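What to do if you find old ammunition or a weapon in a house you are clearing

House clearances turn up odd things, and now and then one of them is a shell case, a grenade or a pistol wrapped in a tea towel. Many of these are harmless souvenirs. Some are not, and you can't tell the difference by looking. The steps on this page are for families, landlords and small clearance firms who come across something in a loft, shed or garage and need to know what to do next.

It was put together by Frauke Hamann and Wiebke Petersen, who clear houses for a living, and was last checked on 27 August 2025. If the police or the emergency operator tell you something different from what is written here, follow them.

Before you start clearing

Ask the family whether anyone in the house served in the forces, collected militaria, shot for sport or worked in a quarry. People often know there was "something in the loft" and don't think to mention it. Ask about gun cabinets and certificates too. If there was a certificate, the police licensing department will have a record of what should be in the house, and you can ring them before the first box is moved.

Walk through the whole property with the lights on before you lift anything. Look at the loft, the space under the stairs, the coal store and any outbuildings. Keep torches, a notebook and a charged phone by the front door.

Agree who makes the call if something is found. On a job with several people this saves an argument later.

If you find something

Step 1. Stop

Put down whatever else you are carrying, slowly, and leave the item where it is. Don't pick it up to look for markings. Don't wipe it, unscrew it, shake it or move the things lying on top of it. If you are already holding it, set it down gently on the nearest solid surface and let go.

Never put it in a bucket of water or bury it. Never drive it to a police station. People still do this, and the result is a closed station and a closed road.

Step 2. Remember what you saw

From where you are standing, note the rough length, the shape, the colour and any rust. Note which room it is in, and whether it is near a boiler, a gas meter or stored fuel. If you can take a photograph without going any closer, do so, and then leave. A poor photograph from the doorway is enough for the first call.

Step 3. Get people out

Tell everyone in the building to leave by the route furthest from the item. Take pets if they are to hand. Leave doors open behind you and don't stop to switch things off. Once outside, go round a corner or behind a solid wall, well away from windows.

If the house is a flat or part of a terrace, knock next door on your way only if it doesn't take you back past the item.

Step 4. Ring the police

Ring 999 for anything that could explode: shells, mortar bombs, grenades, mines, detonators, old blasting sticks or anything you don't recognise. Say clearly that you have found suspected ammunition or explosives. Give the full address with the postcode, the room, and the description you noted. Say how many people have left and whether anyone is still inside.

For a gun with no sign of ammunition, in a house where nobody is at risk, ring 101. Leave the gun alone and stay at the property until an officer arrives. Don't try to check whether it is loaded.

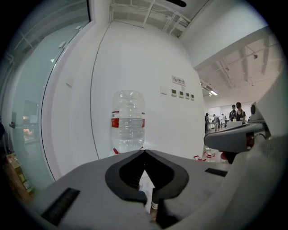

Step 5. Wait, and keep others away

One person should stand where arriving officers can see them. Everyone else should stay back. Turn away delivery drivers, neighbours and relatives who have come for the furniture. The police will decide whether to call the army's disposal team and how far to move people, and they may ask you to go further off than you already are.

Expect it to take time. Ingeborg Wegener, whose late brother's garage held a box of mortar bombs, waited six hours on a neighbour's wall one November. They were practice rounds with no filling. Bring a coat.

Step 6. Give a statement

An officer will want to know who found the item, who has been in the house and who owned it. Answer plainly. Finding a weapon while clearing a house and reporting it straight away is what the police want people to do. Taking one home, even for a night, can be an offence – and so can selling it or giving it to a friend.

Afterwards

Ask for a reference number and the name of the officer. If the item is taken away and the family would like it back, ask what paperwork is needed and put the request in writing. Live items are destroyed. Inert ones are sometimes returned.

Don't restart work until the police say the whole property is clear. Where one item has been found there may be more, so do the walk-through again, starting with the room where the first one was.

If you run a clearance firm, write the find up the same day: time found, time reported, who was present, reference number. Insurers may ask for it. So may the executor.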